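클리디스(Clidis) 과제 중간 보고

안녕하세요, 지난번 보고 이후로 꽤 많은 일이 있어서 이번 글은 좀 길어질 것 같습니다. 커피 한 잔 옆에 두고 읽어 주시면 좋겠어요. 지난 보고 끝에 "다음에는 양팔 작업 결과를 들고 오겠다"고 호기롭게 적었는데, 들고 오긴 했습니다. 다만 제가 상상했던 모양과는 조금 다릅니다.

먼저 예산 쪽부터 말씀드릴게요. 이번 기간 집행은 계획 안에서 끝났고, 계산 자원에 가장 많이 썼습니다. 장비비는 거의 그대로 남아 있습니다. 시뮬레이션에서 해결할 수 있는 걸 굳이 실물로 먼저 하지 말자고 초반에 합의했던 덕을 보고 있어요. 남은 장비비를 어디에 쓰고 싶은지는 뒤에서 따로 부탁드리겠습니다(미리 말씀드리면, 새 로봇을 사 달라는 얘기는 아닙니다!).

이번 기간에 하기로 했던 일

과제 계획서에 적힌 이번 단계 목표는 한 줄이었습니다. 양팔 로봇이 테이블 위 물건을 두 그리퍼로 양쪽에서 잡아 옮기는 정책을, 시뮬레이션 시연 데이터만으로 학습시킨다. 한 줄로 쓰면 참 간단해 보이는데 막상 해 보니 그 안에 숨어 있는 문제가 한두 개가 아니었어요.

왜 한 손이 아니고 두 손이냐는 질문을 지난 검토 때 받았는데, 그때 답을 좀 얼버무렸던 것 같아 다시 적습니다. 집 안에 있는 물건 중에는 그리퍼 하나로는 벌어지는 폭이 모자라는 것들이 많습니다. 통통한 용기, 둥근 그릇, 뚜껑이 돔처럼 올라온 것들요. 이런 물건은 한 손으로 위를 집으려고 하면 미끄러지고, 옆을 밀면 그냥 도망갑니다. 양쪽에서 동시에 눌러 주면 훨씬 안정적인데, 문제는 그 "동시에"입니다. 한쪽이 조금만 먼저 닿아도 물건이 반대쪽으로 밀리고, 그러면 나머지 한쪽은 원래 있던 자리를 향해 허공을 짚게 됩니다. 저희가 이번 기간 내내 붙잡고 있었던 게 결국 이 문제예요.

데이터 만들기

시연 데이터는 주택 실내를 본뜬 장면들에서 만들었습니다. 장면 생성기는 내부에서 주토프(Zutov)라고 부르는데, 방 구조와 가구 배치, 벽과 천장 색, 테이블 위 물건까지 매번 새로 뽑아 줍니다. 이번에 모은 에피소드는 전부 2,973개입니다. 원래 목표가 2,000개였으니 숫자만 보면 초과 달성이고, 저도 처음엔 꽤 뿌듯했어요. 그런데 나중에 하나씩 돌려 보니 비슷비슷한 접근 각도가 너무 많더라고요. 양이 곧 다양성은 아니라는 걸 교과서로만 알고 있다가 이번에 제대로 배웠습니다.

그래서 중간에 방향을 좀 틀었습니다. 에피소드를 더 쌓는 대신, 로봇이 서는 위치와 카메라가 기울어진 정도를 훨씬 넓게 흔들었어요. 사람이 보면 어지러울 정도로요. 처음 보는 분은 방이 쓰러지는 줄 아실 텐데, 학습하는 쪽 입장에서는 이게 꽤 중요합니다. 수평이 잘 맞은 화면만 보고 자란 정책은 카메라가 조금만 돌아가도 테이블 면이 어디인지부터 헷갈려 합니다. 기울기를 넓힌 뒤로는 그 혼란이 눈에 띄게 줄었습니다.

물건 쪽도 손을 봤습니다. 작업 대상이 아닌 것들, 그러니까 선반이나 테이블에 놓인 잡동사니를 일부러 넣었어요. 초기 장면은 테이블이 너무 깨끗해서, 정책이 "테이블 위에 있는 것 = 잡아야 할 것"으로 외워 버렸거든요. 엉뚱한 것을 하나만 올려놔도 그쪽으로 손이 나가는 걸 보고 한참 웃다가, 웃을 일이 아니라는 걸 깨닫고 그날 저녁에 장면 설정을 다시 짰습니다. 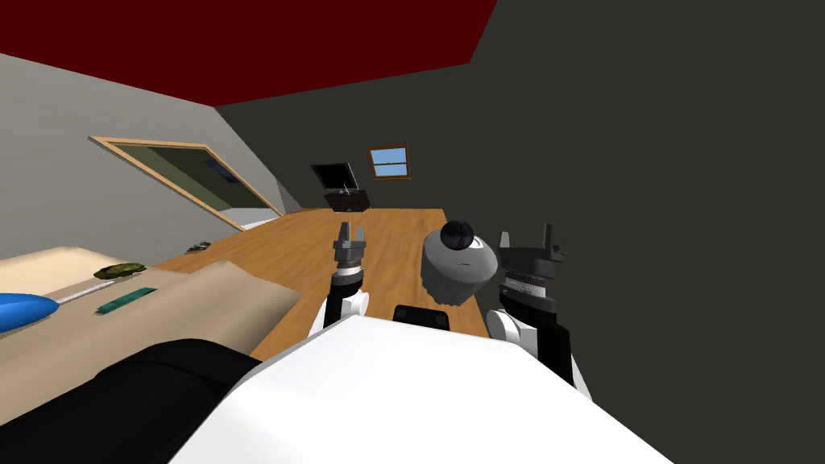
학습 방식은 두 단계로 나눴습니다. 첫 단계에서는 두 팔이 물건 양옆으로 가서 벌린 채로 자리를 잡는 것까지만 배우고, 두 번째 단계에서 닫고 들고 옮기는 걸 배웁니다. 처음에는 이걸 통째로 한 번에 학습시켰는데, 실패 영상을 보면 열에 여덟아홉은 자리 잡기에서 이미 틀어져 있었어요. 잡는 동작을 아무리 잘 배워도 출발점이 어긋나 있으면 소용이 없는 거죠. 그래서 아예 갈라놨습니다.

갈라놓고 나니 속이 다 시원했습니다. 자리 잡기만 따로 평가할 수 있게 되니까 뭐가 문제인지 바로바로 보이더라고요. 그동안은 최종 성공 여부 하나만 보고 "이번 주는 좋네, 이번 주는 나쁘네" 하면서 원인을 짐작했는데, 지금 생각하면 꽤 답답하게 일했던 것 같습니다.

두 팔을 맞추는 방법

이번에 새로 넣은 부분은 내부에서 넬테티(Neltetti)라고 부르는 작은 모듈입니다. 거창한 건 아니고, 두 팔이 서로의 진행 정도를 계속 들여다보게 해 주는 장치예요. 왼팔이 목표 지점까지 얼마나 남았는지를 오른팔이 알고, 오른팔도 마찬가지로 알려 줍니다. 한쪽이 앞서 나가면 그쪽이 속도를 늦춥니다. 기다려 주는 거죠.

처음 버전은 기다리기만 했습니다. 그랬더니 둘이 서로 양보하다가 물건 앞에서 멈춰 버리는 일이 생겼어요(문 앞에서 "먼저 가세요" "아니 먼저 가세요" 하는 두 사람 같았습니다). 그래서 두 번째 버전에서는 일정 시간 이상 둘 다 멈춰 있으면 물건에 더 가까운 쪽이 기준이 되고, 먼 쪽이 거기에 맞추도록 했습니다. 단순한 규칙인데 이걸 넣고 나서 멈춤이 거의 사라졌습니다.

한 가지 고백하자면, 이 규칙은 원래 임시로 넣은 겁니다. 학습으로 풀어야 할 걸 손으로 짠 규칙으로 때우는 게 마음에 걸려서 나중에 빼려고 했는데, 빼고 비교해 보니 성능이 뚝 떨어졌어요. 일단 다음 단계까지는 그대로 두고 가려고 합니다. 검토하시는 분들 중에 이 부분이 불편하신 분이 계시면 말씀 주세요. 저도 반쯤은 불편합니다.

결과

평가는 학습 때 쓰지 않은 장면 90개에서 했고, 장면마다 10번씩 시도했습니다. 계획서에 적었던 평가 규모 그대로입니다.

자리 잡기 단계는 잘 됩니다. 자신 있게 말씀드릴 수 있어요. 벽이 어둡든 천장이 빨갛든, 화면이 얼마나 기울어져 있든 두 그리퍼가 물건 양옆으로 무난하게 찾아갑니다. 남아 있는 실패는 대부분 물건이 테이블 가장자리에 바짝 붙어 있거나, 바로 앞을 다른 물체가 가리고 있는 경우입니다. 이럴 때는 한쪽 팔이 돌아갈 길을 찾다가 팔꿈치가 먼저 걸립니다. 손끝만 생각하고 팔꿈치는 잊어버리는 건데, 사람도 좁은 데서 그러니까 조금은 봐주고 싶은 마음이 듭니다.

닫고 들기는 절반의 성공입니다. 옆면이 곧은 물건은 잘 들고, 둥근 물건은 아직 불안해요. 특히 옆면이 위로 갈수록 좁아지는 물건은 누르는 순간 손가락 사이에서 아래로 빠집니다. 시뮬레이션의 마찰 설정을 의심해서 여러 번 바꿔 봤는데, 마찰을 올리면 잘 들리긴 하지만 그건 문제를 푼 게 아니라 숨긴 거라서 원래 값으로 되돌렸습니다. 보고서에 들어가는 결과는 전부 원래 값 기준입니다.

옮겨서 내려놓기는 아직 평가에 넣지 않았습니다. 돌려 보고는 있는데, 솔직히 보여 드릴 만한 수준이 아니에요. 내려놓을 때 두 손이 동시에 떨어지지 않아서 물건이 한쪽으로 끌려갑니다. 잡을 때 겪었던 문제를 거꾸로 다시 겪고 있는 셈이라, 넬테티를 놓는 동작에도 적용해 보는 중입니다.

비교 대상으로는 예전 과제에서 쓰던 오스만(Osman) 정책을 그대로 가져와 같은 장면에서 돌렸습니다. 오스만은 두 팔을 따로따로 움직이는 방식이라 불리할 거라고 예상은 했는데, 뜻밖에 곧고 무거운 물건에서는 저희 것과 별 차이가 없었습니다. 무거우니까 한쪽이 먼저 닿아도 안 밀리는 거예요. 듣고 보면 당연한데 결과 표를 보기 전까지는 생각을 못 했습니다. 반대로 가볍고 둥근 물건에서는 차이가 크게 벌어졌고, 여기가 넬테티가 제값을 하는 구간입니다. 자세한 표는 별첨에 넣었으니 참고해 주세요.

잘 안 된 것들

잘 된 얘기만 쓰면 나중에 제가 곤란해지니까 안 된 것도 적습니다.

힘 정보를 입력으로 넣어 보려던 시도는 접었습니다. 시뮬레이션에서 나오는 접촉 힘 값이 너무 튀어서, 넣으면 오히려 동작이 덜덜 떨렸어요. 부드럽게 거르는 방법을 몇 가지 써 봤지만 거르고 나면 반응이 늦어져서 정작 필요한 순간에 쓸모가 없었습니다. 여기에 3주 넘게 썼는데, 지금 돌아보면 첫 주에 그만뒀어야 했습니다.

언어 지시를 붙이는 일도 미뤘습니다. "저 둥근 것을 옮겨 줘" 같은 문장을 받는 기능인데, 계획서에는 이번 단계 후반에 시작한다고 되어 있습니다. 잡는 동작이 아직 흔들리는 상태에서 언어까지 얹으면 실패 원인을 가르기가 너무 어려워질 것 같았어요. 지금은 대상 물건을 미리 정해 주는 방식으로만 돌립니다. 일정표에서 이 항목을 다음 단계 초반으로 옮겨도 괜찮을지 확인 부탁드립니다.

그리고 에피소드 저장 형식을 도중에 한 번 바꾸는 바람에 앞쪽 데이터를 변환하느라 시간을 꽤 잃었습니다. 누구 탓을 하고 싶지만 형식을 정한 게 저라서요. 변환은 다 끝났고, 앞뒤 데이터가 섞여도 문제없이 읽힙니다.

다음 단계 계획

제일 먼저 할 일은 둥근 물건입니다. 양옆에서 곧장 누르는 대신 살짝 아래쪽을 받치듯이 접근하는 시연을 따로 모을 생각이에요. 몇 개 만들어서 시험 삼아 섞어 봤는데 느낌이 나쁘지 않습니다. 느낌을 보고서에 써도 되나 싶지만, 이 일을 하다 보면 결국 느낌이 먼저 오고 숫자가 뒤따라오더라고요. 숫자는 다음 보고에 꼭 넣겠습니다.

팔꿈치 문제는 자리 잡기 단계의 시연을 보강하는 쪽으로 풀려고 합니다. 앞에 뭔가가 가로막고 있는 장면의 비율을 올리고, 팔 전체의 여유 공간을 학습 목표에 넣습니다. 이 작업은 10월 안에 끝낼 수 있을 것 같아요.

그 다음이 실물입니다. 앞에서 장비비 얘기를 꺼냈던 게 이것 때문인데요, 남은 금액의 일부를 그리퍼 손가락 끝 교체용 패드와 시험용 물건을 마련하는 데 쓰고 싶습니다. 실물로 넘어가면 접촉면 재질이 결과를 크게 좌우할 텐데, 한 가지 재질로만 시험하면 정책이 좋은 건지 패드가 좋은 건지 구분이 안 됩니다. 항목 변경 신청서는 별첨 뒤쪽에 붙여 두었습니다. 총액은 바뀌지 않고 장비비 안에서 세목만 옮기는 내용이에요.

실물 시험에서 너무 큰 기대는 하지 않으셨으면 합니다. 시뮬레이션에서 잘 되던 자리 잡기도 실물에서는 한 번쯤 무너질 거라고 보고 있고, 무너진 다음에 얼마나 빨리 회복하느냐를 보려고 일정에 여유를 넣어 뒀습니다.

부탁드릴 것을 다시 모으면 언어 지시 항목의 일정 이동, 장비비 세목 변경, 그리고 손으로 짠 규칙을 유지하는 것에 대한 의견입니다. 앞의 두 건은 실물 준비와 맞물려 있어서 조금 일찍 답을 주시면 정말 큰 도움이 되겠습니다. 규칙 건은 천천히 주셔도 되고, 회의 때 말로 해 주셔도 좋아요. 별첨 파일이 안 열리면 바로 알려 주세요. 다른 형식으로 다시 보내 드리겠습니다.

클리디스 과제 담당 드림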